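Stesik Helpdesk
Ticket 1025: Label printer skips every other label after stock change
Status: Closed
Priority: Normal
Product: Zesteck desktop label printer, direct thermal
Opened by: Sumeya Belay
Site: Cikholm, packing room

Problem as reported

Since we switched to the new label rolls the printer feeds one blank label after each printed one. A job of 30 labels uses twice that many off the roll. The text on the printed labels is also shifted down, so the last line of the address block lands on the gap or is missing. No error light. The status page says Ready.

The old rolls were the wider ones from the previous supplier. The new rolls have the same core size and fit the holder without forcing. Nothing else was changed on the PC. We print from the inventory program, which sends jobs through the normal Windows driver.

Already tried: power off and on, reinstalled the driver, swapped the USB cable, cleaned the print head with an alcohol pen. No change after any of these.

Labels affected are the item labels for the toy kitchen range. The shipping labels come from a different printer and are fine. Toy kitchen items on a white tabletop:

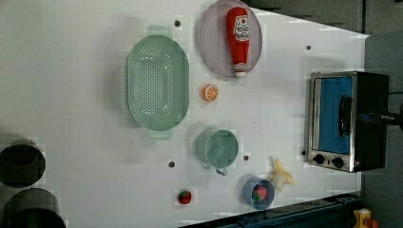
Bezawit Berhe: Thanks for the detail. Double feeding with a downward shift nearly always means the printer's idea of the label length doesn't match the stock. Please send three things before changing anything else.

1. The configuration label. Hold the feed button while switching on, release at the first flash.
2. The label height and gap, measured with a ruler, in millimeters. Measure from the top edge of one label to the top edge of the next, then the label by itself. The difference is the gap.
3. The page size shown in the driver under Printing Preferences, and the page size set in the inventory program's template. They are separate settings and either one can be wrong.

Also tell me whether the back of the liner has black marks printed on it.

Reply from Sumeya Belay

Configuration label attached as a scan. The lines that looked relevant:

SENSOR TYPE: MARK
LABEL LENGTH: 200 DOTS
PRINT METHOD: DIRECT THERMAL
DARKNESS: DEFAULT

The driver page size matches the new labels. I changed that myself when the rolls arrived. The template in the inventory program I had not looked at. It still has the old size in it, which is taller than the new label.

No black marks on the back of the liner. It is plain. I checked the end of an old roll from the scrap box and that one does have a black bar behind each gap.

Pitch and label height are written on the sample strip, scanned together with the configuration label.

Reply from Bezawit Berhe

That explains both symptoms. There are two faults and they overlap.

Fault A: the sensor is set to MARK. The old stock had black marks and the new stock is gap only. With no mark to find, the printer falls back on the stored length and then hunts forward for the next index point. The result depends on where the roll happens to sit, so you may also see it stop partway through a label.

Fault B: the template is taller than the label. The program builds a page that runs over the gap, and the printer finishes that page on the following label. The overflow part is white space, so it comes out looking blank.

Fixing only one of them will leave you with a printer that still misbehaves, in a slightly different way. Do them in this order.

1. Cancel all jobs in the Windows queue. Wait until the queue is clear.
2. Open the printer utility, go to Media, and change sensor type from MARK to GAP. Press Apply, then Save to Printer. Apply alone is lost at power off.
3. Open the lid and slide the movable sensor to the center position. The gap sensor reads through the liner, and on this model it is fixed to center. The mark position is off to one side.
4. Load the roll, close the lid until both latches click, and run calibration from the utility. It will feed 4 labels and stop.
5. Print a new configuration label. Sensor type should read GAP, and label length should agree with your measured pitch to within a couple of dots.
6. In the inventory program, open the item template and set the page height to the label height. Leave the gap out of it.
7. Print one record, then a short run.

Do not adjust darkness yet. A change of stock can make the print paler or heavier, but get the feed right first.

Reply from Sumeya Belay

Steps 1 to 5 done. The configuration label now shows GAP and the length is right. Calibration took two attempts. The first time it ran on without stopping and the light went red. I had left the sensor one notch off center. Moved it, repeated, and it stopped where it should.

Step 6: the template would not save. Message was "Template in use by another session." The office PC had the same template open. Closed it there and the save went through.

Step 7: used the toy food record for the single print.

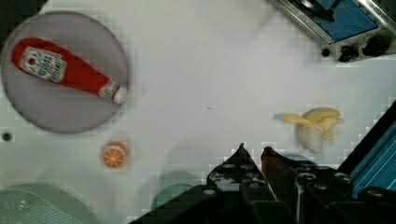
Single print came out on one label with no blank after it. All address lines present, bottom margin even. A run of 30 then went through with no skipped labels and the print position the same on the last one as on the first.

One remaining point. The barcode on the new stock is a little gray at the edges and the handheld scanner needs a second pull on some labels.

Reply from Bezawit Berhe

Good. For the barcode, raise darkness by one step and lower speed by one step, then rescan. If it still needs two pulls, raise darkness one more step and leave speed alone. Going higher than that on direct thermal stock makes the bars spread, and the scan rate drops again.

Save to Printer afterward, same as before.

Reply from Sumeya Belay

Darkness up one, speed down one. All labels in the test strip read on the first pull. Saved to printer, switched off, switched on, settings held.

Please close.

Resolution notes

Cause: sensor type left on MARK after change to gap stock; template page height not updated.
Fix: sensor type set to GAP, movable sensor centered, calibration run, template height corrected, darkness and speed adjusted by one step each.
Follow-up: old template renamed and locked by Berhe so it can't be picked by mistake. Remaining marked rolls at Cikholm to be used up on the spare printer, which is still set to MARK.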